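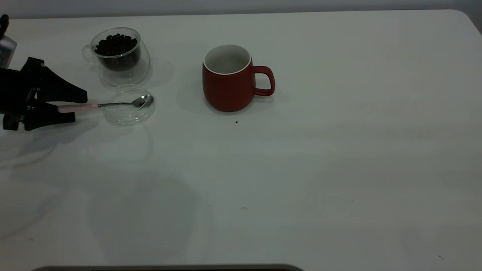 What went wrong with the arm this month?

The gripper on the Torvik let go of things when it shouldn't have, and the safety stop that ought to have caught it was slow to kick in.

That's the short version, and I'd rather you had it in the first line than had to dig for it. The long version is below. I'm writing this on 13/01/2025 with the arm switched off behind me, which feels odd after so many weeks of listening to it whirr.

As you know, the Plernstead money was for getting one arm to make a hot drink in a normal kitchen, start to finish, with someone sitting nearby who may not be able to get out of the way quickly. So a dropped spoon matters more to us than it would to a factory. A spoon is a nuisance, but the same jaws are meant to lift a full mug later on, and I don't want anyone's lap underneath when they open by themselves.

The first drop came during the coffee routine. The arm had hold of the teaspoon and was on its way over to the cup of beans when the jaws relaxed and down it went. I put it down to a smooth handle and carried on (a mistake, I know). It did the same again the next morning, and then with the lid, which landed flat and survived, thank goodness!

I went back through the logs after that. We'd done 800 runs with the new jaws by then, and 666 of them were clean. Most of the rest were dull misses, where the arm closed on thin air or nudged the mug along the table and gave up. But a nasty little group of them were proper let-goes, all in the second half of a long session, never in the first few minutes.

So, heat. The Nano board that tells the jaws how hard to squeeze is tucked right up against the motor, and once it gets warm it restarts itself. It's only off for a moment, but while it's off there's no squeeze at all. I can now make it happen on demand with a hairdryer, which was a very satisfying afternoon.

The safety stop is the part I'm less cheerful about. When the board drops out, the arm is supposed to freeze. Instead it kept moving for 2 seconds, because the Brivoditz software waits for three missed messages before it believes anything is wrong. That setting was mine. I'd turned it up before Christmas to get rid of false alarms and never turned it back down. Nothing was hurt and nobody was within reach, but it was a bad choice and I've written it up in the incident book as one.

What I've done so far: the stop now trips on the first missed message. We do get false alarms again, more than 3 in a long session, and I'm living with them for now. The board has been moved further up the arm on a longer cable, with a bit of air around it. I've also gone back to cold, dry things only, so beans and no water, and the kettle stays in the cupboard until I'm happy.

Still to do is a spring in the jaws so that they stay shut when the power goes. The part is ordered and should come before the end of January. I'd like to repeat the whole set of runs once it's fitted, with the hairdryer out for a good share of them.

Money is fine, the spring and cable come out of the spares line. Time is tighter. The hot water trials will slip by a month and I'd like your OK for that, please. If you want to come and see the arm before then you're very welcome, only do let me know first so I can have it warmed up and misbehaving.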